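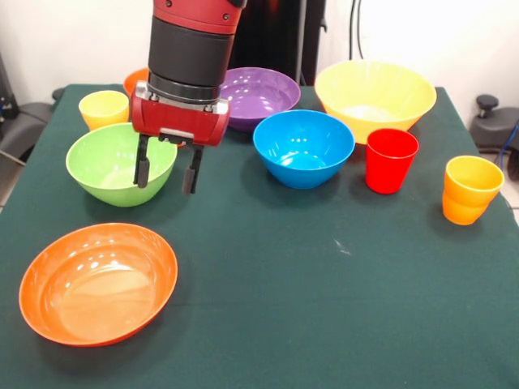

The tabletop station with its cups and bowls, from our August lab visit.

Notes from the lab visit, for those who missed it and those who were there but stood at the back

OK, so the syllabus says this week is grasp planning, and it still is, but I want to go over the demo first while it's fresh. Ľubomír Murín gave us most of a morning at the Domley lab, and I've had enough emails asking "what was the deal with the bowls" that I figured I'd type up what I said on the bus.

The exercise is what the Domley people call the table task. You put plastic dishes on a cloth, you put an arm over them, and you ask it to move one dish at a time to wherever you want it. That's the whole thing! Several of you looked let down when Ľubomír explained it (I saw the faces). But think back to week one, when I asked you to write down every step of picking up a cereal bowl. Most of you wrote two steps. Rhonda Fehr wrote 2 pages, and hers was still missing a few.

So, bowls. A bowl is wide and the gripper isn't. With two parallel fingers you can't go around the outside of anything that size, so you take it by the rim: one finger inside, one outside, then close. That means the planner has to know where the rim is, how high it is, and which part of it the arm can get to without bumping something else. Look at how the blue bowl sits right up in front of the purple one. If you wanted the purple one, where would you come in? Sketch two answers before section. I'll collect them.

Cups are a different story. A narrow cup can be pinched across the body if it fits between the fingers, or taken by the rim like a bowl. The red one is tall and tapered, so the walls aren't parallel, and a flat finger pad on a sloped wall touches less of it than you'd like. We'll do the contact math on this in lecture (bring the friction cone handout, the one with the coffee stain on my copy).

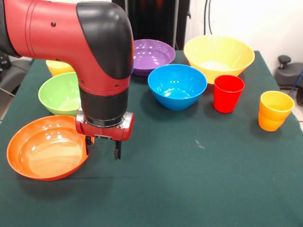 Now, about approach height, which took up most of the questions. For a rim grasp on a shallow bowl the fingertips have to get down pretty close to the cloth, and the outside finger has nothing under it but table. Go too low and you press into the surface. Stay too high and you catch only the lip, and the bowl tips when you lift. Ľubomír's advice was to measure the table height again every time somebody changes the cloth, and I'd write that on your hand if I were you.

Shiny plastic came up too. Those white highlights inside the bowls are just reflections of light, but to a depth sensor they can read as holes or bumps. Mudaliar chapter 4 covers this. It's a dry chapter, sorry, but read it anyway.

For next time: read the Grusa paper, skip the appendix. Problem set is in room 248, in the tray by the door. And if you borrowed a visitor badge, please bring it back to me, I'm short one and I signed for all of them.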